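Notebook, packing bench, Uludby site
2026-04-11

Carried on with the snack assortment task at the square table. Settings as in the previous entry except where noted. Zachary Carrier on the handhelds for the first block, me for the second.

Target for the demonstration set is 520 usable episodes before the Hiltano cell gets its first policy. We have 82. An episode counts as usable if both marker plates track from first contact to release and no pack leaves the tabletop. Dropped packs are kept under a separate tag, as Gough asked for recovery examples. He has not said how many, so I am tagging all of them.

Cable drag is still the main complaint. With both handhelds out over the table the right cable pulls at the wrist on any reach to the far left, and the operator corrects for it without noticing. The correction shows in the traces as a small hook just before the jaws close. Do not want the arm to learn that. Tried routing the cable over the forearm: worse. Tried more slack: better for the reach, but it then lies across the table and can catch a pack on the way back. Left it at more slack for now.

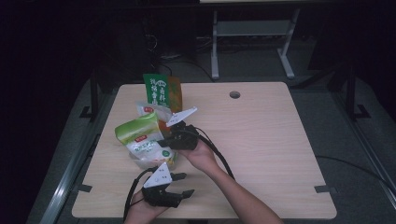 Grasp approach on pillow bags: agreed to come in at the top seal wherever it can be reached, jaws across the seam. Gripping the body of the bag works by hand because you feel the contents move and ease off. There is no force reading on the handhelds, so none of that easing is recorded except as jaw width. Zachary did 5 body grasps on purpose for comparison. Tagged "body", not to go in the main set.

Rigid tubs are no trouble if they are clear of the bags. Under a bag they are slow. Current rule is to move the bag first, set it down, then take the tub. The line packers do not do this, they slide the tub out with one finger. We have no finger.

Session length. Cut blocks to 3 short runs with a break between. Late episodes in a long block have a visibly lower wrist and wider jaw opening, and two of the packers reported sore thumbs. Occupational health should see that before we bring more people over from the line. Sent a note, no reply yet.

Staffing, for the record, as it came up again at the bench. The plan in the December paper was that the packers would demonstrate for a few weeks and go back to the line. In practice the ones who are good at this are being asked for every shift, and Cusano line is covering with agency. The shift lead there is not pleased and I can see why. The work is also graded as packing, though it now includes labelling episodes and deciding what is a bad grasp. Raised the grading with Gough. He thinks it waits until the cell is running. I think it should be settled earlier, as the packers have asked directly what they go back to if the cell takes over mixed assortments, and I had no answer to give them.

One practical change from that conversation: packers now get the replay at the end of their own block and can strike episodes themselves. Rejection rate went up, which I prefer. They are stricter than the tracking check and they catch crushed corners it passes.

To do:
Overhead cable support, both sides. Ask stores for a light spring balancer.
Re-run tracking on the episodes where the left plate was turned away from the camera.
Decide on orange-wrapped items. Jaw marks show badly on some of them.
Write up the "body" tag so the next shift uses it the same way.
Chase occupational health.

Jaw calibration repeated at close, both within tolerance. Left handheld reads slightly wide when fully closed, same as before. Offset not changed.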